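# How to Move a Website to a New Domain Without Losing Search Traffic

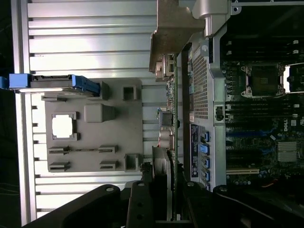

*By the Onine web team | January 2019 | Filed under: SEO, Site Moves*

Changing a domain name is one of the riskier jobs in search marketing. Every page gets a new address, and search engines have to work out that the new address deserves the ranking of the old one. If you give them clear signals, most of the traffic comes back within a few weeks. If you don't, you can spend months trying to recover it.

The steps below are the ones we followed when we moved the Kubo online store to its new domain. It had 353 indexed pages, a blog and a small help section. A larger site will take longer but the order stays the same.

## Before you start

Pick a slow month. Kubo sells mostly in the fall, so September was ruled out right away. Avoid redesigning the site at the same time. If rankings drop after a move and a redesign together, you will have a hard time finding out which one caused it.

You will need:

- Access to the DNS settings for both domains
- Access to the server configuration or the .htaccess file
- A crawler that can export a list of URLs
- Verified Search Console properties for the old and new domains
- A spreadsheet

Check the history of the new domain too. Look it up in a web archive and search for its name in quotes. A domain that used to host spam can carry problems with it.

## Step 1: Make a full list of your URLs

Crawl the old site and export every URL that returns a 200 status. Then add the pages the crawler can miss:

1. Landing pages from the last 12 months in your analytics
2. URLs listed in your XML sitemap
3. Pages with links from other sites
4. PDFs and other files that people download

Put them all in one column and remove the duplicates. On the Kubo job we found 51 pages that had no internal links at all, and several of those were still getting visits from search.

## Step 2: Build the redirect map

In the second column, write the new address for each old one. If the folder structure is staying the same, this is quick:

`olddomain/help/returns` goes to `newdomain/help/returns`

Where a page is being dropped, send it to the closest match. A discontinued product can go to its category. Do not send everything to the home page, as search engines tend to treat that as a soft 404 and the value of the links is lost.

## Step 3: Record your starting numbers

Save a copy of the following before anything changes:

- Organic visits per week, by landing page
- Rankings for your main keywords
- Number of indexed pages
- Crawl errors already being reported

## Step 4: Set up the redirects

Use 301 redirects, one per URL or by pattern. For an Apache server, a whole-domain rule looks like this:

```
RewriteEngine On
RewriteCond %{HTTP_HOST} ^(www\.)?olddomain\.com$ [NC]
RewriteRule ^(.*)$ https://www.newdomain.com/$1 [R=301,L]
```

Pages that change path need their own rules, placed above the general one. Keep the old SSL certificate active, or visitors coming in over https will get a warning before the redirect can run.

Test for chains. Our first version for the Hemero blog sent some visitors through 4 hops, left over from two earlier moves. Each old URL should reach its final page in one.

## Step 5: Update the new site

Go through the new site and change:

- Internal links
- Canonical tags
- Hreflang tags, if you have them
- Image and script paths
- The sitemap address in robots.txt

Make sure the noindex tag from the staging site is gone. It is a common mistake and an expensive one.

## Step 6: Tell the search engines

Submit the new sitemap, then use the Change of Address tool in Search Console for the old property. Leave the old property in place so you can watch its page count fall.

After that, write to the sites that send you the most visitors and ask them to update their links. Change your social profiles, email signatures and ad destinations on the same day.

## Step 7: Watch the results

Check crawl errors daily for the first two weeks, then weekly. Some movement in rankings is normal. The Nallero site, with roughly 2000 pages, took seven weeks to settle.

Keep the redirects running for at least a year, and renew the old domain for as long as it still has links pointing to it.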